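Supply Office, Andasham — June, 8:40 in the morning

The annual sorting of small office supplies was resumed today. The yellow organizer with clear drawers, ordered from Mernitz, has been placed on the white table and will hold the binder clips and fasteners.
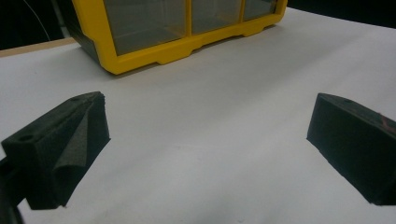
Arnadus asked whether the drawers should be arranged by size or by color, and would prefer size. The request was accepted. Labels are to be printed before noon.

The stock sheet gives 1,079 clips of all kinds. Another 58 were returned by the Mamo reading room and have yet to be entered. Blue clips and the smaller green ones had been stored together — a practice that will be discontinued.

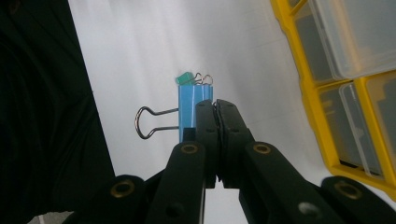 Bent or rusted clips are to be set aside and written off on the usual form. The paper fasteners will be started at 10, and the rubber bands left until the new boxes arrive.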